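Wavon Student Robotics – Arm Station Safety Check, with comments
Kitchen Tasks project, bowl station
Checked by: Nikola Gajewski
Date: 14 June 2022

Hello again, everybody. Same sheet as in April, with my notes written out longer than the form really wants (you know me by now). Please read your own section before you switch anything on, and then read the others too, as you will all end up covering for each other sooner or later.

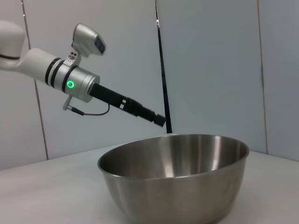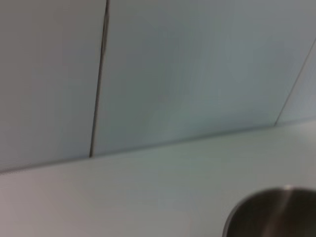

Bowl station, white tabletop. The metal bowl appears in both views; the arm is in the first.

1. Table surface clear of tools and loose screws
OK. Thank you to the Sowa team, who have gotten so much better at this! Hex keys go back in the tray, please, even when you are coming right back.

2. Bowl placement
OK, with a comment. Set the bowl down before the arm is powered, and keep your hands away from the rim once it is live. If it needs to be nudged over, pause the arm first – yes, even for a tiny nudge.

3. Cables at the wrist
Needs attention. There is a thin black cable that hangs in a loop under the wrist, and I would like it gathered in a little. Leave enough slack for the joint to turn all the way, then run the full motion at low speed with one person watching only the cable. Ikstead team, this one is yours.

4. Camera bracket
OK. Check the screws by hand at the start of each session. Snug is plenty, and nobody should be leaning on the driver.

5. Tool over the bowl
OK at low speed. I want the lowest point of the path written in the logbook each time somebody changes the program. The Gistgate team had a lovely clean entry last time, so copy their layout if you are not sure what to put.

6. Emergency stop
OK. Pressed 2 times, once at rest and once while moving. Whoever holds the stop does not also hold the laptop, and does not wander off to look at somebody else's screen, however exciting it gets over there.

7. Eyewear, hair and sleeves
Mostly OK. I had to ask for safety glasses more than once – they are in the drawer, cabinet key 19. Hoodie strings get tucked in.

8. Logbook
Incomplete. Two sessions have no initials. Please fill them in from memory while you still have the memory.

Result: station may be used at low speed. Item 3 to be fixed and signed before anyone goes back to normal speed. Come and find me when it is done and I will gladly look at it with you.

N. Gajewski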